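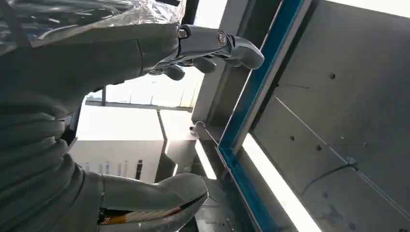 La mesa llegó a la oficina de Lindmont un viernes 27 de octubre, y Nayeli Valderrama se enamoró de ella antes de que tocara el suelo. ¡Qué mesa! Madera clara, el tablero casi del color de la arena y un canto blanco por delante, limpísimo, que daban ganas de recorrer con el dedo de punta a punta (lo hizo, dos veces).

—Es una mesa —dijo Shabnam Khokhar desde la puerta.

—Es la mesa —contestó Nayeli—. Mira cómo le da la luz de la ventana.

Llevaban desde julio trabajando sobre cajas, con los papeles de Wenosgate en las rodillas y el café en el alféizar. Nayeli había redactado así, encorvada, las 14 cartas del caso Duris, y todavía le dolía el hombro al acordarse. Ahora tenía dónde apoyar los codos, los dos a la vez, y le sobraba sitio. Trajo la silla negra, abrió el portátil gris, lo corrió un poco a la izquierda, lo volvió a correr. ¡Perfecto!

Entonces apareció la tarjeta.

Estaba metida entre el tablero y la pata, doblada por una esquina, y cayó sola cuando Nayeli empujó la mesa con la cadera. Dorada y marrón, pequeña, preciosa. Por detrás alguien había escrito a lápiz un número, 2546, y una palabra: Shaikh.

—¿Un apellido? —preguntó Shabnam, que ya se había sentado en el suelo para mirar por debajo.

—O una tienda. O un barco, ¿te imaginas? ¡Un barco!

—Con un número de barco.

—¡Con un número de barco!

La dejaron tumbada en la madera, a la derecha del portátil, y se prometieron no tocarla hasta terminar el informe. Aguantaron seis minutos.

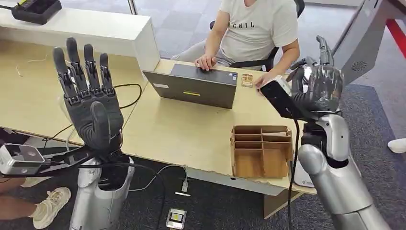

El portátil abierto y, a su derecha, la tarjeta sobre la madera clara.

Shabnam fue la primera en rendirse. La levantó, la puso a contraluz, la olió.

—Canela —dijo.

—¡Déjame! —Nayeli se la quitó y cerró los ojos—. Canela y barniz. Esta mesa ha estado en una cocina, Shabnam, en una cocina enorme, con la familia Shaikh entera gritando a la hora de comer.

—Hace un momento era un barco.

—Pues la cocina del barco.

Shabnam se rio tanto que tuvo que agarrarse al canto blanco. Luego buscó un lápiz, dio la vuelta a la tarjeta y escribió debajo del número, con letra pequeñita, los nombres de las dos. Nayeli la devolvió a su sitio con mucho cuidado, acercó la silla y empezó por fin la primera línea del informe.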